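List home — Archives — By thread — By author — Prev — Next

Subject: Re: [benchbots] Wrist camera or overhead for board work?

On Saturday Tom K. wrote:

> Rekha, you said at the last open night that you'd moved the camera
> down to the wrist on your arm. I'm still running mine off a boom over
> the bench and I lose sight of the part whenever the arm comes across.
> How much of your picture is gripper? And did you have to redo the
> calibration from scratch? I've got the Dusach controller, same as you,
> if that matters.

Hi Tom,

Yes, I moved it in November and I've left it there. Answers in order.

The gripper takes up a fair bit of the picture, the lower half when it's pointed down at a board. I thought that would bother me more than it does. What I care about is the bit of board just past the linkages, and that stays in view wherever the arm goes. I mask the lower part in software and leave it at that.

Calibration did have to be redone, but it's a shorter job than for the boom. I print the checkerboard, tape it to the bench and take 31 poses. Anything less and my error crept up near the corners. Once it's done the camera and gripper move together, so I don't have to repeat it when somebody bumps the bench. The Dusach doesn't care either way. It only sees joint targets — all the camera work runs on the old desktop under my bench.

Two things to watch for:

Cable. Mine snagged on the elbow until I added 300 mm of slack and a second clip. Run the wrist joint through its full travel by hand before you power anything up.

Focus. The lens I bought from Civulent came set for infinity. I backed it off with the chassis in place and put a dab of nail polish on the thread. After 1,000 or so cycles of the test routine I'd lost focus without it, so don't skip that.

I've been practising on a scrap server board from the Brolstead clear-out, still in its chassis. The metal wall down the side throws highlights that upset my edge detection, so I've turned the ring light off and use the ceiling lights alone. The slot latches are easy to pick up because they're white on black. The socket frame is harder, being shiny metal.

A grab from the wrist camera:
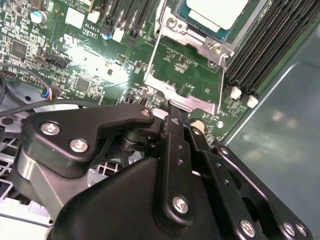

Wrist view over the server board, CPU socket at top centre, memory slots off to the right.

I'm running it at a quarter speed near the socket and I have a soft stop set 4 mm above the heat spreader. If you want the mask file and the calibration script, I'll put them in the Hjaltested folder on the shared drive tonight. The script expects the camera to be device 0, so change that line if you've still got the boom one plugged in.

Rekha Bhardwaj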